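4.3 Missed grasps at the hem

The most frequent fault recorded at the Tarnby site was the missed grasp, in which the gripper closed without taking hold of the cloth and the controller carried on as though it had. Of the 217 folding attempts made during February, 192 passed the first grasp without fault. A further 13 were stopped by the operator before the fingers had closed and are left out of what follows. The remaining attempts ended in a missed grasp at the first corner.

The fault was serious for two reasons. The controller judged a grasp by the distance between the fingers, and a single layer of thin cloth changed that distance by less than the sensor could reliably report. A closed and empty gripper was therefore logged as a success. The arm then moved through the full lifting path at working speed, including the part of the path that passes over the front edge of the table, where the operator was permitted to stand once a grasp had been confirmed. On 2 occasions the operator had already stepped forward when the arm began to move. No injury resulted, but both events were entered in the safety record and work was halted until the rule on standing positions had been changed.

Šťastný had earlier suggested that faults of this type arise mainly from poor lighting. Our records give only partial support to that view. Missed grasps occurred under all the lighting settings used, and the error in the estimated corner position was largest where the hem was worn or the corner no longer square. The corner finder, taken over unchanged from the Vundton trials, fits two straight lines to the hem and places the corner where they cross. On a rounded corner this point falls outside the cloth, and the fingers are sent to bare table.

The approach stage is shown in Figure 6, with the gripper open and still clear of the cloth.
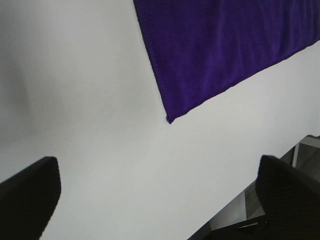
Figure 6. Wrist camera view during approach. The hemmed corner of the purple cloth points towards the space between the open fingers.

Two changes were made before work resumed. The target point was moved inwards from the estimated corner, and a short, slow lift was added, after which the camera checks that the cloth has left the table. Until that check is passed the arm may not enter the path over the front edge.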